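6월에 접어들고 나서야 지난겨울부터 미뤄 둔 이야기를 쓴다. 집에서 빵을 굽기 시작한 지 아홉 달이 됐고, 그동안 통밀 사워도우만 구웠다. 다른 빵은 거의 손대지 않았다. 같은 빵을 계속 구우면서 바꿔 본 것과 그대로 둔 것을 적어 둔다.

## 스타터

스타터는 작년 9월에 만들었다. 통밀가루와 물을 같은 무게로 섞어 유리병에 넣고 부엌 선반에 뒀다. 사흘째에 부풀었다가 닷새째에 푹 꺼졌고, 그때 버릴 뻔했다. 찾아보니 초반에 부푸는 것은 효모가 아닌 다른 균 때문인 경우가 많다고 해서 그냥 계속 먹이를 줬다. 열이틀째부터 밥을 주고 여섯 시간 안에 두 배가 됐다.

지금은 냉장고에 넣어 두고 일주일에 한 번 꺼낸다. 여행을 갔을 때는 3주를 그냥 둔 적도 있다. 위에 회색 물이 고여 있어서 따라 버리고 두 번 먹이를 주니 돌아왔다. 예전에 읽은 글에서는 매일 돌봐야 한다고 했는데 내 경우에는 그렇지 않았다.

## 밀가루

처음 석 달은 마트에서 파는 통밀가루를 썼다. 1월부터는 Ciltow 제분소의 맷돌 통밀을 주문해서 쓴다. 한 번에 5킬로그램씩 사고, 절반은 냉동실에 넣는다. 통밀은 기름이 있어서 여름에 실온에 두면 쓴맛이 난다는 말을 들었고, 작년 가을에 산 마트 밀가루 끝물이 실제로 그랬다.

가루가 바뀌니 물도 바꿔야 했다. 같은 물 양으로 반죽했더니 너무 되서 칼집이 벌어지지 않았다. 지금은 가루 500그램에 물 376그램을 넣는다. 숫자가 애매한 것은 375로 맞추려다 한 번 넘친 것이 제일 잘 나와서 그대로 굳어졌기 때문이다. 1그램 차이로 달라졌을 리는 없지만 공책에 그렇게 적혀 있으니 그렇게 한다.
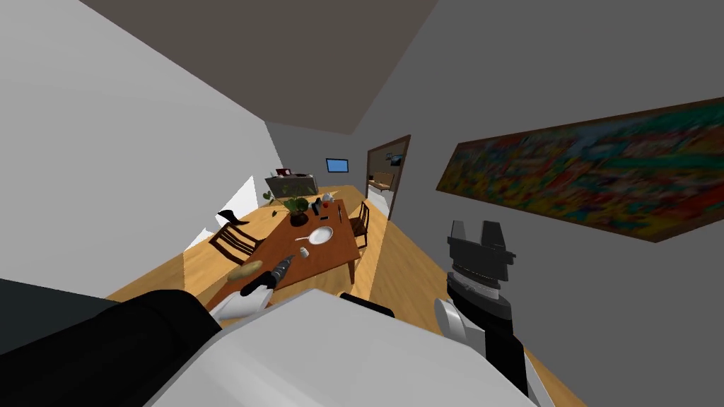 소금은 가루의 2퍼센트로 고정했다. 1.8로 줄여 본 적이 있는데 맛이 밍밍하고 반죽도 더 빨리 퍼졌다. 2.2로 올린 날은 식구들이 짜다고 했다. 그 뒤로는 건드리지 않는다.

## 발효 시간

제일 오래 헤맨 부분이다. 책에는 1차 발효가 네 시간이라고 되어 있었고, 나는 그 시간을 그대로 따랐다. 우리 집 부엌은 겨울에 18도쯤이라 네 시간으로는 턱없이 모자랐다. 속이 떡처럼 뭉치고 껍질 바로 밑에만 큰 구멍이 생겼다. 덜 발효된 빵의 전형적인 모양이라는 것을 두 달 뒤에 알았다.

그다음에는 반대로 갔다. 밤새 실온에 두었더니 아침에 반죽이 볼 밖으로 나와 있었다. 버리기 아까워서 올리브유를 두르고 팬에 펴서 구웠다. 납작했지만 먹을 만했다.

지금은 시간 대신 부피를 본다. 반죽을 조금 떼어 곧은 유리컵에 담고 고무줄로 높이를 표시한 다음, 60퍼센트 정도 올라오면 성형한다. 겨울에는 여덟 시간이 걸렸고 지난주에는 다섯 시간이 안 걸렸다. 성형한 뒤에는 냉장고에서 16시간을 둔다. 저녁에 넣고 다음 날 점심 전에 굽는 일정이라 출근하지 않는 날에만 가능하다.

## 굽기

무쇠솥은 Kunoven에서 나온 것을 중고로 샀다. 뚜껑 손잡이가 헐거워서 나사를 하나 갈았다. 오븐을 250도로 맞추고 솥을 넣은 채 40분 예열한 뒤, 뚜껑을 덮고 20분, 열고 230도에서 25분 굽는다. 바닥이 자꾸 타서 솥 밑에 빈 오븐팬을 한 장 깔았더니 나아졌다.

칼집은 아직 잘 못 낸다. 면도날을 눕혀서 빠르게 그으라고 하는데, 빠르게 그으면 얕고 깊게 그으려면 느려진다. 냉장고에서 꺼내자마자 긋는 것이 그나마 쉽다. 무늬는 포기했고 길게 한 줄만 낸다.

식히는 시간도 적어 둔다. 통밀은 두 시간 안에 자르면 칼에 속살이 묻어 나온다. 알고도 세 번에 한 번은 참지 못하고 자른다.

## 보관

첫날은 자른 면을 도마에 엎어 두고, 둘째 날부터는 면 주머니에 넣는다. 비닐은 껍질이 질겨져서 쓰지 않는다. 사흘이 지나면 썰어서 냉동한다. 얼린 조각은 녹이지 않고 바로 토스터에 넣는 쪽이 낫다.

지난달에 이 방법을 짧게 올렸더니 댓글이 몇 개 달렸다.
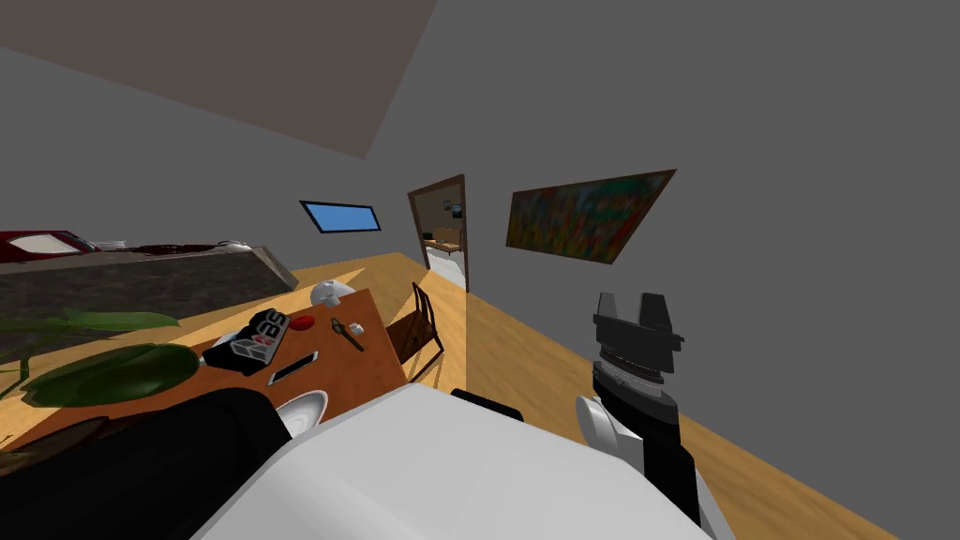 Vlasta Polák은 면 주머니에 넣으면 자기 집에서는 하루 만에 돌처럼 굳는다고 했다. 건조한 지역이라 종이봉투에 싼 다음 뚜껑 있는 법랑 통에 넣고, 통은 일주일에 한 번 식초로 닦는다고 한다. 통밀에 호밀을 1할쯤 섞으면 마르는 속도가 늦어진다는 말도 덧붙였다.

호밀은 바로 해 봤다. 가루 500그램 중 50그램을 호밀로 바꾸고 물은 그대로 두었다. 반죽이 손에 더 달라붙어서 성형할 때 애를 먹었지만 나흘째에도 굽지 않고 먹을 수 있었다. 신맛은 조금 세졌다. 식구 중 한 명은 예전 것이 낫다고 해서 당분간은 번갈아 구울 생각이다.

법랑 통은 아직 사지 않았다. Sandberg 것을 봐 뒀는데 우리 집 선반보다 높이가 2센티미터 높다. 선반을 한 칸 올리면 들어가지만 그러면 위 칸에 있는 밀가루 통이 갈 곳이 없다. 장마 전까지는 면 주머니로 버티고, 곰팡이가 생기는지 보고 나서 정하려고 한다.

다음에는 물을 390그램까지 올린 결과를 쓰겠다. 어제 한 번 해 봤는데 반죽이 퍼져서 바구니에서 잘 떨어지지 않았다. 쌀가루를 더 뿌리고 한 번 더 해 볼 것이다.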